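Kosell Household Words -- README

5 min read

Kosell is a collection of everyday names for the small things people keep at home, gathered from households in and near Tenport. It holds 465 entries. Each entry is one name for one kind of thing, written down the way the person said it, along with a plain meaning, the part of town it came from and a sentence or two of context if we were lucky enough to get any.

It started because of a disagreement over the word "doover" (two people, one kettle, a long afternoon) and it has grown a good deal since. If you've grown up in a house where the remote was "the clicker" and the drawer under the phone was "the glory hole", you already know what sort of thing we're after, and you're very welcome here.

What's in the folder

- entries.csv -- the main file, one row per entry
- sources.csv -- one row per household, with no names or street addresses
- notes/ -- longer stories, in plain text, for entries that wouldn't fit in a cell
- CHANGES.txt -- what moved between versions

Of the 465 entries, 353 have a context sentence. The rest are bare words, mostly from the early batch, when we were using the paper form and the box for comments was far too small. We've left them in. A bare word is still a word somebody used, and a few of them have turned out to be favourites.

Columns in entries.csv

- word: the name as given, in lower case
- meaning: our plain gloss, kept short
- area: one of 6 areas, listed in sources.csv
- context: the speaker's own words where we have them
- room: where the thing usually lives
- sure: yes or no, for whether we're confident of the spelling

The room column causes more trouble than all the others put together. Kitchens and laundries are easy enough, but so much of what people have pet names for lives on a shelf near a desk, or in a tub on that shelf, and it isn't really in any room at all as far as the family is concerned. We settled on "nook" as a catch-all. Plug adapters, spare leads, odd batteries and the like nearly all ended up there.
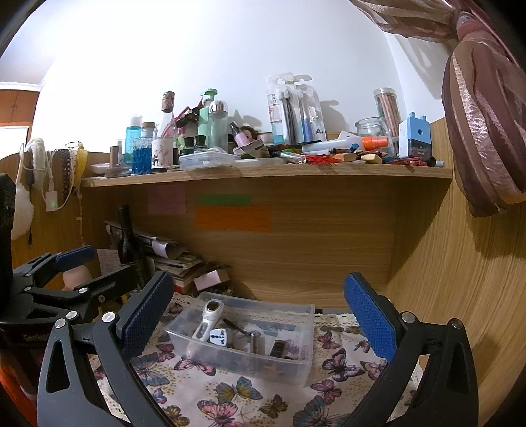

Prerner wrote in to say that "nook" was the wrong label, and that in every house on the east side it would be "the landing spot", whether or not there was a landing anywhere near it. We've added that as an entry of its own and kept "nook" in the room column, mostly so that older copies of the file still line up with newer ones. If you'd like to swap it in your own copy, a simple find and replace will do the job.

Spelling

We follow Australian spelling in the meanings and the notes. The words themselves are left alone, even where the same name turns up spelled three different ways, and the "sure" column is there to warn you. Please don't tidy these up before sending changes back to us!

Gaps to be aware of

Older speakers are well covered and teenagers are hardly there at all, which is a shame, as they're the ones making up the new names. Households that speak another language at home are thin on the ground too. Koo, our small sister list, is starting to collect mixed-language names, and we hope to fold it in come June.

Using it

Have a play with it, put it in a lesson, print it out for the fridge. We only ask that you mention Kosell and the version number, and that you don't try to work out which household said what.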